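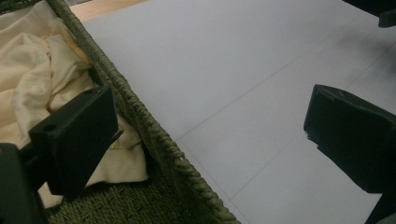
**Hand-held gripper rounds: safety and inspection checklist, with comments**
Storker method, laundry and soft goods tasks
Checked by: Heather McIver
Read and countersigned by: Lewis Farquharson
Date: 25th July

Marks used: OK / FIX (sort it before the next round) / WATCH (fine to carry on, look again next time). Comments are mine unless they're signed LF.

## A. The gripper

- [x] **Finger pads seated, no rocking.** OK. Pressed each one by thumb from both sides. They sit much better than the set we had in February, which clicked every time they closed.
- [x] **Screw holes clear, screws flush where fitted.** OK.
- [ ] **Pad edges free of nicks and burrs.** WATCH. One of the pads has what looks like a small notch or chip at the lower corner of its front face. I ran a bit of old tights over it and nothing snagged, so I'm happy to carry on. Please do the tights test again before anyone starts on knitwear! A pulled thread spoils the item, and it spoils the recording as well, because the cloth then follows the finger after it has let go.
- [x] **Trigger returns fully when released.** OK. Lovely and light now.
- [x] **Closing force within the limit on the card.** OK. Closed it on my own finger as well, as per the card. Firm handshake, no more.
- [ ] **Cable strain relief.** FIX. The wrap has slid down towards the wrist and the cable takes the bend. Two turns of fresh tape and a tie.
 *LF: Done before lunch. Used the wider tape, it grips better. Please don't go back to the thin stuff.*
- [x] **Camera mount tight, lens wiped.** OK. Fingerprint on the lens again. The cloth lives in the lid of the case.

## B. Floor and basket

- [x] **Floor dry and swept.** OK. Tiles checked by hand, not just by eye. You can't see a damp patch on pale tile under even light, and the person holding the gripper is looking at their wrist, not at their feet.
- [x] **Basket flat on the floor, not rocking.** OK. The green woven basket stays in the set. I was doubtful about it when Lewis brought it in and I have completely come round. The thick twisted rim is the best test of approach angle we have: come in too low and you catch the braid, come in too steep and you're pushing into the weave at the bottom.
- [x] **No loose ends of fibre on the rim.** OK. Went round it with a fingertip. Snip any that appear, don't pull them.
- [x] **Cloth checked for pins, tags and buttons.** OK. The cream cloth is plain and soft. It goes in crumpled, by dropping it from hip height. No arranging!
- [ ] **Walking line clear of furniture.** WATCH. Please push everything back to the wall before the first round and leave it there. I bumped my shin on a chair in the Gough room and I'd been the one who put it there.
- [x] **Cable route behind the operator.** OK.

## C. The operator

- [x] **Wrist and shoulder rest taken.** OK. The rule is a break after every 56 grasps, and it is a proper break, with the gripper in its cradle. Some of us have been "resting" by holding it in the other hand. That doesn't count, and I include myself.
- [x] **Kneeling mat out.** OK. Floor baskets mean a lot of stooping. Use the mat for anything below knee height.
- [x] **Sleeves rolled, lanyard off, hair back.** OK.
- [ ] **Second person in the room.** WATCH. Lewis was in and out during the first set. For floor work I'd like the second person to stay put, mostly to watch for feet and cable.
 *LF: Fair. I was fetching the tape, see above.*

## D. The recording

This part isn't strictly safety, but a bad recording means doing the round again, and doing rounds again is how people end up with sore wrists. So it stays on the sheet.

- [x] **Both fingers in view at full opening.** OK. Check it with the fingers wide, with the target between them or below them. If one drops out of view, the mount has turned.
- [x] **Rim in view on approach.** OK. This has turned out to matter more than anything else on the page. See the notes on the result.
- [x] **Light even, no hard shadow over the cloth.** OK. A soft shadow on the floor is fine and we've stopped fussing about those. A sharp one lying across the folds is worth moving a lamp for.
- [ ] **Clock matched between gripper and Plirell logger.** FIX. They had drifted apart by the end of the morning. Match them at the start and again after each break. I've added it to the card by the door in red pen.
- [x] **Failed grasps kept.** OK. Every one of them. Don't delete a miss because it looks daft. The misses are half the fun of this method and a good deal of its value.

## E. Comments on the method, for anyone new to the rounds

The idea is simple and I still find it delightful. You hold the gripper in your own hand and do the job as you would do it, with the fingers and the camera where the robot's would be. The arm learns from what the gripper saw and how it moved. There's no joystick and no fighting with a heavy arm, and the arm stays switched off in its bay with the isolator locked. From a safety point of view that is a huge gift. The things that can hurt you during a round are a wet floor, a trailing cable and your own stubbornness about breaks.

The arm only comes out for the trials, and those have their own sheet (the yellow one). Don't use this checklist for a powered arm. It says nothing about stop buttons or the fence line, and it was never meant to.

## F. Comments on the result so far

We've now put 300 rounds of basket work through the method, and the arm has had its first go at picking cloth out of a basket it had not been trained on. I was properly thrilled. It came in over the rim, opened wide, went down beside a fold and lifted. Then it did it again with the cloth dropped afresh.

What seems to have made the difference is the slow approach. In the early rounds we all went straight for the cloth, quick as you like, and the arm learned to go quickly too and knocked the rim. Once we began pausing above the basket with the fingers open, so that rim and cloth were both in view, the knocks dropped away. Lewis thinks the pause itself is doing the work. I think it's the view of the rim. We've agreed to split the next batch into 2 halves and find out: one with the pause but the camera tilted towards the cloth, one with no pause and the rim in full view.

A word of caution, as I know how excited I get. One basket, one room and one sort of cloth is a small world. Towels are next, and towels are heavy. The closing force check in part A will need doing with more care then, and I'd like the limit written on the gripper itself and not only on the card.

*LF: Agree on all of it apart from the rim. Also, could we try the basket turned lengthways to the operator? Everyone puts it down slantwise without thinking.*

*HM: Yes! Put it on the sheet for the Skosemer visit. Let's have it slantwise, lengthways and crossways, and mark the floor with chalk, not tape. Tape lifts at the corners and I've already tripped on it.*

## G. To put right before the next round

- Cable wrap: done, LF. Check again after the first set.
- Clock match after breaks: HM to add a line to the round sheet.
- Notched pad: keep using, tights test each morning, swap if anything catches. Spare pads are in the top drawer, in the tin.
- Second person to stay in the room for all floor work.
- Chalk, please. The box is down to stubs.

Overall: **safe to continue**, with the two FIX items closed before anyone picks the gripper up again.

Signed: H. McIver
Countersigned: L. Farquharson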